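I finally finished the Leker loop in January, and I can't stop thinking about it! I'd read that it was a slog (912 meters of climbing, most of it before lunch), but the ridge past Birel is the prettiest walking I've done in years.

Take the early bus, fill your bottles in the village, and go slowly on the first stretch. I had cheese and a squashed pear at the top and stayed far too long, watching clouds drift over the valley. 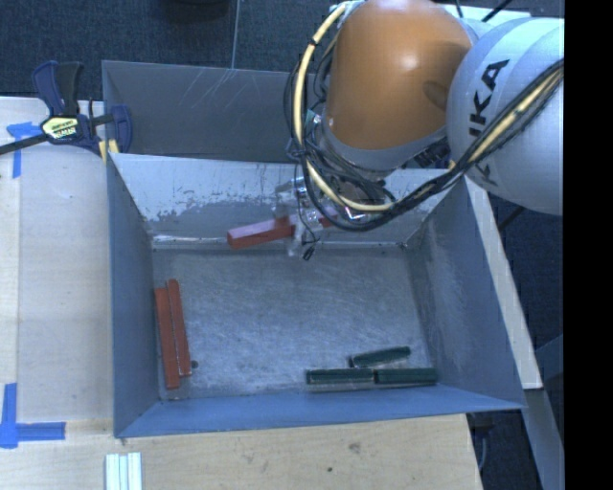

Orange robot arm reaching into a big metal bin.

The way down to Lirnum is gentler, all soft pine needles and little streams, and my knees were very grateful. I got in at dusk and ate two bowls of bean soup at the inn – so good! Next up is the Osei trail, which tops out at 1117 meters, and I've already bought new socks for it.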